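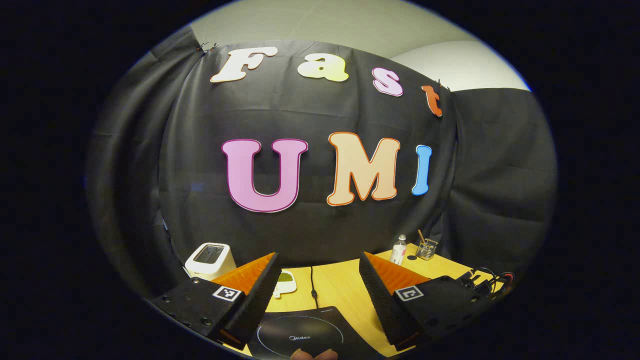
Foam letters up on the black backdrop

coasterking
Evening all. Our bar in Clarnness got asked to join the Nusteck staff meal scheme and I'm in two minds. You put one drink on the menu through March, $2 from each goes into a pot, and hospo workers who've lost shifts can claim a feed from it. Lovely idea! But we did 116 covers in our best week last winter and I can't see the pot getting very deep. Anyone done it?

shakerandstir
We did, at Somo. Raised just over 600 bucks with a grapefruit and rosemary thing that my boss hated (he still calls it the shampoo). Paperwork was a form and a spreadsheet, done before lunch. I'd do it again.

dry_july_all_year
Going to be the grump. It's a spirits company getting its bottle on your menu for a month and you're paying for the stock. If they cared that much they'd write the cheque themselves and leave the bartenders out of it.

shakerandstir
Nusteck make ice machines, mate. You can pour whatever you like.

dry_july_all_year
Righto, fair cop, I had them mixed up with the Chidiac mob. Still reckon it's advertising. Why should a bar on thin margins be the one passing the hat around?

coasterking
See, that's where I get stuck too. Two of my casuals would've used something like this last year, though, and they'd never have asked me for money.

bitterslemon
Former casual here. I claimed through one of these when my arvo shifts got cut and it was nine meals, no questions, and the people were really decent about it. I didn't care whose logo was on the voucher. Put the drink at the top of the list and make it something quick to build, your bar staff will flog it happily.

coasterking
Ta, that helps a lot. Thinking a ginger and lime highball, so even I can make it on a busy night.

dry_july_all_year
Do a zero alcohol one as well and I'll come in and buy it, grumbling the whole time.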